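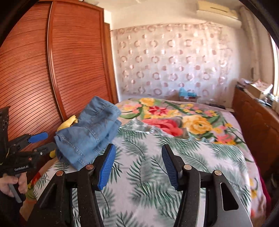
Leena Honkanen reckons a pair of jeans should be washed when it can stand up by itself and not before. She left that under my last post, along with a fair bit of detail about her freezer, and I have been thinking about it on and off since.

I don't go that far. I did wash mine far too often for years, though. Everything I wore went in the basket at night and came out of the machine two days later, jeans included, on the warm cycle with whatever else was in there. They went grey at the thighs and thin at the seat, and I blamed the brand.

Home Archive Mending Garden Contact

Print this post Email this post

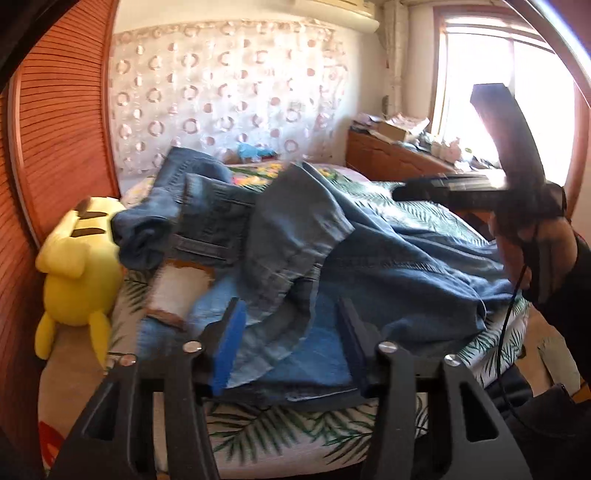
Saadet Güneş – posted in Mending, 10 comments

The pair that changed my mind cost $169 at Sönmez in Candley, before the shop moved up the hill. That was more than I had ever spent on trousers. The man who served me told me to turn them inside out, use cold water and keep them out of the dryer. I did as I was told, mostly out of fear for the money, and I got six years out of them before the first hole.

The hole was where they always are, on the inside of the thigh. I had never mended denim and the first attempt was poor. I ironed on a patch from the supermarket and it peeled off on the 497 bus, which meant I walked home from the stop with my bag held against my leg.

The second attempt was better. I cut a piece from the hem of an old pair, pinned it behind the hole and stitched back and forth over the top by hand in navy thread. It took two evenings. The stitches are uneven and it doesn't matter, as it's a part of the jeans that only I ever look at. The patch has outlasted the fabric around it, so there is now a second patch overlapping the first.

A few things I have worked out since:

Mend before the hole opens. If you hold the fabric up to a window and light comes through, that's the time. Thin cloth is easy to stitch into and a ragged hole isn't.

Stretch denim is a different job. A stiff patch on stretchy cloth pulls at its own edges and tears a new line beside the old one. Use a bit of stretch for stretch. I ruined a decent pair from the op shop finding this out.

Buy proper needles. I used whatever was in the tin for the first year and broke several. A packet of jeans needles costs less than a coffee.

Keep the legs of anything you give up on. I also keep the buttons and the zip if it still runs. The pocket bags make good cleaning cloths for glasses.

Shafiq Rathnayake wrote to ask whether a machine would be quicker. It would, and if you have one with a darning foot you should use it. Mine is an old Enby that belonged to my aunt and it doesn't like anything thicker than a pillowcase – two layers of denim and it stops and hums. I have had it looked at. The repairer at Drirkarwood said it would cost more to fix than to replace, so it does pillowcases.

As for washing, I have settled on when they're dirty. Mud or a spill gets sponged off with cold water and left on the line overnight. In May, when nothing dries on our side of the hill, I hang them over the laundry door with the pockets pulled out. The waistband takes longest. I haven't tried the freezer, and there isn't room in ours with the soup.

Next job is the black pair, which has gone at the knee. Knees are harder to get at by hand. I've been told to unpick the side seam and lay the leg flat, which sounds right, but I'm putting it off until the tomatoes are finished.

Older: Saving a cardigan cuff

Last updated in May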